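Product Display and Storage in a Small Self-Service Snack Point
Student Project Report, Retail Studies, Sumley College
11 November 2018

1. Purpose of the Project

The project was set in September as part of the second-year course in retail layout. The task was to plan a snack point that could stand on one table, be stocked by one person, and be understood by a customer without help. The Stilard study building was chosen as the intended site. The nearest place to buy food there is the Jirneck cafeteria, a walk of about 400 meters, and it closes early in the evening.

2. Displays and Containers

Clear acrylic was preferred for the main displays, as it leaves the printing on the packages readable. A stepped rack was used for mixed goods of different heights. A Snickers bar, a red plaid box of chocolate chip shortbread and a round cup with a red-and-white lid could share the same rack, together with smaller boxed items. Packages with rounded sides were harder to place, and a tub with a green lid is best given a tier of its own.

Foil food containers were stacked in a woven wicker basket. The basket can be lifted with its contents - a useful point when the table has to be wiped down. The group first considered a wire basket from the Juntunen catalog but found it too wide for the table.

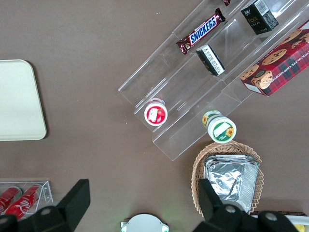 3. Arrangement of the Table

Three arrangements were drawn on paper before any goods were set out. The preferred plan placed drinks at the back and dry snacks to the side. Bottles are tall, and at the front they would hide everything behind them. A two-tier rack holds Coca-Cola bottles upright in two rows, with the upper row visible over the lower one.

Wrapped snacks and bags of baked goods were kept together in a white tray at the corner. A tray gives less order than a stepped display, but it takes irregular packages well and is quick to refill. The foil containers remained in their basket next to the tray.

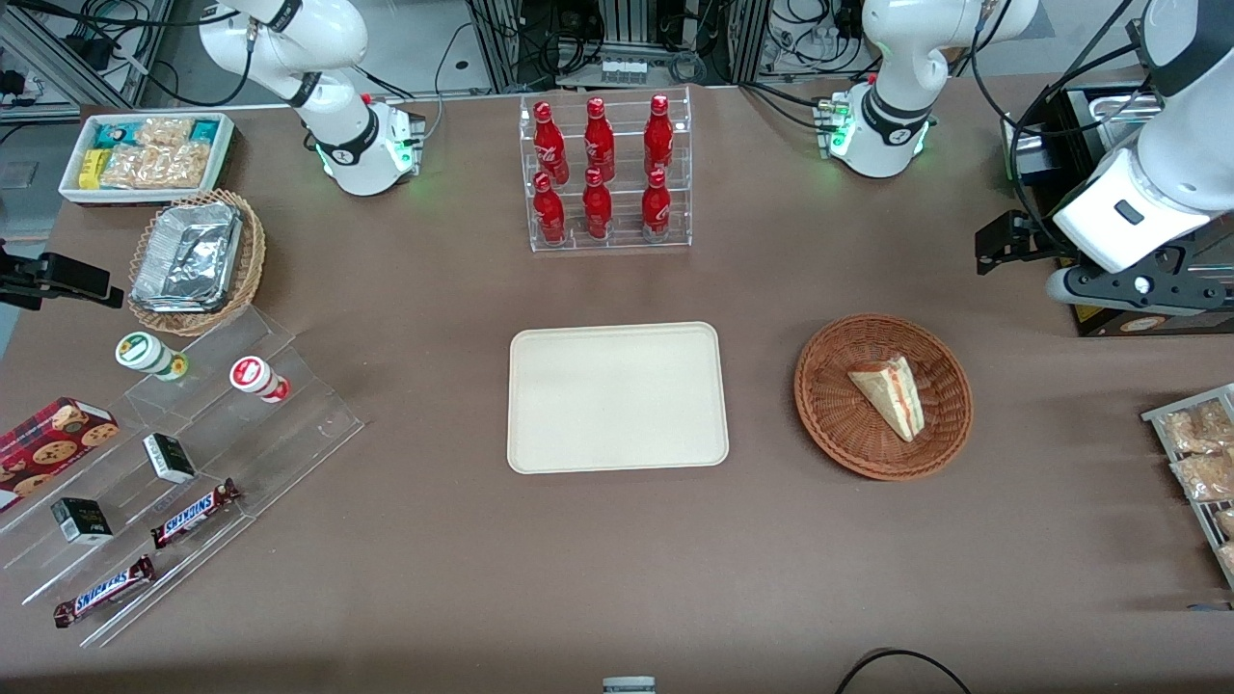

Figure 2. Table arrangement with the two-tier bottle rack at the back and the snack tray and wicker basket to one side.

4. Findings and Further Work

The group judged the bottle rack the clearest of the displays. The mixed rack was attractive but needs a written stocking plan, as small packages are easily put back on the wrong tier. Price labels were not tested. It is recommended that these be attached to the displays and not to the goods, and that the next group compare a printed price list with single labels at the Stilard site.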